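最后更新：2022年7月30日

去之前我以为会看到一排机械臂。你懂的，就是那种黄色的大家伙，围着栅栏，挥来挥去，旁边站个戴安全帽的人给你讲节拍。所以我特意穿了双厚底鞋，还把头发扎了起来，结果到了Dornell的开放日，前台的姑娘看了看我的鞋，递给我一张访客贴纸，说：“上二楼，右手边，大桌子那里，自己找个位子坐就行。”

二楼是个很普通的开放式办公室，大窗户，白桌子，白椅子，天花板上密密麻麻的小圆灯。员工在那边照常上班，我们这帮参观的人在这边照常添乱。带我们的人叫Dwayne Tillman，在Dornell管数据采集，中文说得比我老家的亲戚还标准，就是一激动会冒两句英文。他手里拎着一个带两根手指的夹子，跟我打招呼的时候差点把夹子伸过来跟我握手（后来他真的这么干了，跟一个小朋友，小朋友高兴疯了）。

这个夹子就是当天的主角。整个下午没有一台“完整”的机器人出场，出场的是机器人的手，而且是人拿着的。

道理Dwayne讲了两遍我才听明白。想让机器人学会拿杯子，老办法是请个人坐在旁边遥控它，一遍一遍拿给它看。遥控这件事又慢又累，还得占着一台很贵的机器。于是他们换了个思路：把机器人的夹爪单独拆出来，装个手柄，装个摄像头，人握着它去干活。夹爪看到什么、怎么靠近、什么时候合上，都记下来。攒得够多了，再拿去教真正装在机械臂上的那只手。

“机器人不需要看到你的脸，”Dwayne说，“它只需要看到它自己的手在干什么。”

我旁边一位大哥当场就问，那为什么不直接录人手？Dwayne说也有人这么做，可人手有五根指头，又软又灵活，机器人照着学，学到一半发现自己只有两根，就很尴尬。让人先委屈一下，用两根指头过日子，录下来的东西它才用得上。大哥点点头，然后低头看了看自己的手，看了挺久。

讲完原理就上桌。桌上的东西真的是随处可见，水、纸杯、纸巾，我包里差不多也有一套。
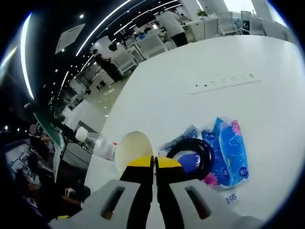
夹爪的两个黄色指尖合拢在纸杯前，右侧是一包纸巾和一圈黑色线缆。

我第一个举手，因为我觉得这能有多难呢？夹娃娃我都夹得到！

好，难。非常难。

首先是重量。东西不沉，可是重心跟手不在一个地方，你以为自己伸直了，它其实歪着。其次是距离感，两根指尖离你的眼睛比你的手离你的眼睛要远一截，就这一截，我在杯子前面捅了好几下空气。好不容易两边都挨着杯壁了，我一紧张，捏过了头，纸杯“咔”地一声瘪进去一块。围观群众发出了很整齐的“哎——”。

Dwayne特别好脾气，换了个杯子给我，说这条也留着。我说失败的也要啊？他说要的，标注清楚就行，做得不好的记录对他们也有用处，至少能知道人通常在哪里出错。我听了心里舒服多了，我不是手笨，我是在贡献数据。

第二回他教我别盯着杯子，盯着指尖，让指尖去找杯子。这句话有点玄，可是照着做真的顺了。杯子离开桌面的那一下，我居然有点想鼓掌，可惜手里有东西。

趁别人排队，我拉着他问了些数字。他们内部管这套采集计划叫Nullwood，从三月做到现在，存下来的有效片段是2,170条，每一条都是一个完整的小动作：拿起来，挪过去，放下，松手。我听着觉得挺多，他摇头，说其中787条跟布料有关，毛巾啊抹布啊纸巾啊，而布料恰恰还是最差的那一类，离能用还早得很。

为什么布料难？他拿瓶子打比方。一个瓶子，站着是它，躺着还是它，长相不会变，机器人认得出来，知道从哪里下手。一块布呢，你每次扔到桌上都是一个新形状，边角藏在哪里都不知道。你我伸手一捏一抖就完事了，对两根硬邦邦的指头来说，找到那条边就够折腾半天。

“所以你们家里叠衣服的机器人什么时候能来？”那位大哥又问了。

Dwayne笑得很无奈，看得出这问题他一个星期要被问很多遍。他说他自己家的衣服现在也没人叠。

后半场是擦拭练习，也是我当天最喜欢的部分。参加的人可以两个一组，各拿一个夹爪，轮流做，也可以同时做，反正桌子大。题目听上去像小学值日：用海绵擦，把布摊平，东西归位。可是你想想，擦桌子这个动作有多少讲究！用多大劲，往哪个方向，擦到边上要不要抬起来，布被带跑了怎么办。这些我们从来不想，手自己就会了。现在全得一点一点通过两块黄色的指尖传下去。

我的搭档是位退休的物理老师，她拿起夹爪先端详了一阵，然后一次就成功了，夹住海绵，稳稳当当。我问她有什么诀窍，她说捏粉笔头捏了一辈子。我服气。

她还发现了一个我完全没注意到的事：越到后面，大家动作越快，也越来越像。刚开始每个人拿东西的路线都不一样，有人从上面扣下去，有人贴着桌子铲过去，有人像我一样先在空气里捅两下。过了半个钟头，大家互相看着学，全都变成从斜上方下去了。她就问Dwayne，这样录下来的东西会不会太单一？

Dwayne眼睛都亮了，连说了两个“exactly”。他说这正是他们头疼的地方，同一个人练熟了之后就只剩一种做法，机器人学到的也就只有这一种，东西稍微换个角度它就傻眼。开放日放这么多生手进来，对他们来说其实是好事，每个人都有自己的怪习惯。今天报名上手的有87位，他巴不得87个人有87种拿法。 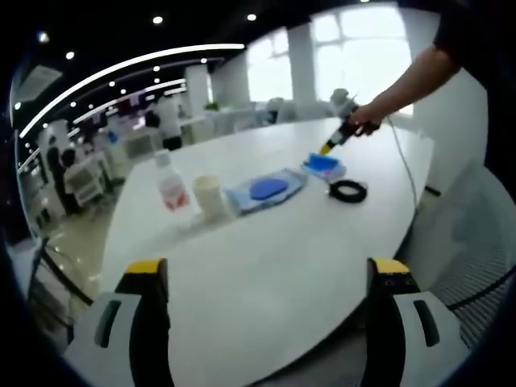
所以他们练到一半会故意把东西打乱，换位置，换朝向，有时候把瓶子放倒，有时候又扶起来。有个环节是大家轮流“使坏”，给下一位摆一个最难下手的局面。我把杯子紧紧靠在瓶子旁边，让两根指头没地方插进去，得意得很。下一位上来，先用指尖侧面把杯子轻轻推开，再夹。一秒破解。Dwayne在旁边说这个好，这个好，推一下也是一种本事，写在题目里的人一般都想不到。

中间休息的时候我跟他聊起钱。夹爪这一套是跟一家叫Niskanen的小厂一起做的，外壳改过好几版，早先的版本指尖颜色跟身子一样，摄像头在有些光线下分不清哪里是指头哪里是背景，后来才换成现在这种亮黄色，看得清楚，坏了也容易换。我问一套下来要多少，他不肯讲，只说比起搬一台机械臂来擦桌子，便宜到财务都没有多问。

他们的目标是今年底在同一张桌子之外再收2,000条，地点换成真正的厨房、茶水间、宿舍，越乱越好。头一个点定在Broststead，一处老公寓改的共享住宅，厨房窄得两个人转身都要商量。Dwayne说办公室的毛病就是太体面了，桌子又大又白，什么东西放上去都清清楚楚，机器人在这里学出来的本领，到了别人家灶台旁边多半要打折扣。那边灯光黄，台面花，洗碗池里永远有东西，那才是考试。

我问他对结果有没有信心，他想了想，说现在装到机械臂上的那一版，拿瓶子已经不太让他操心了，拿纸杯还会捏瘪（我立刻觉得跟它很亲近），布的话，请过半年再来问。这个回答我喜欢。我参加过不少科技活动，台上的人讲得天花乱坠，灯一暗视频一放，人人都觉得明年家里就要添一位新成员。在这里坐了一下午，亲手拿着那两根指头跟一包纸巾较劲，你会非常具体地知道，这件事走到哪一步了，卡在哪里。

也有几处我想提点意见。讲解太少，前面那段原理要是能画张图会好很多，我看好几个人是到上手之后才搞懂自己在干嘛。夹爪的手柄对手小的人不太友好，我握到后来虎口发酸，物理老师也说了同样的话，Dwayne拿手机记下来了，说下一版手柄想做两个尺寸。还有就是排队，热门的擦拭题目等得有点久，带孩子的家长尤其辛苦。建议给小朋友单独留一个角落，他们的耐心和创意都用得上，前面那位跟夹爪握过手的小朋友，后来试着用它翻纸巾包装，一脸严肃，比我们这些大人投入多了。

如果你也想去，说几句实用的：开放日要提前在Dornell的页面上登记，上手名额单算，光参观的不限。袖子别太长，宽袖口会挡到镜头，我就因为这个重录了一条。戒指手表最好摘掉，不摘也行，就是握着硌。拍照可以，别对着员工的屏幕拍。楼下有咖啡，味道一般，蛋糕倒是不错，柠檬的那款卖得很快。

临走的时候我又去夹了一次纸杯。从斜上方下去，盯着指尖，轻轻合上，抬起来，放下，松手。杯子没瘪，Dwayne在远处冲我比了个大拇指，然后继续去给下一组的人讲为什么毛巾那么难。物理老师还没走，她在研究怎么用一只夹爪把布的一角翻过来，已经试到第几种办法我没好意思问，我下楼的时候她正跟那位大哥借另一只夹爪。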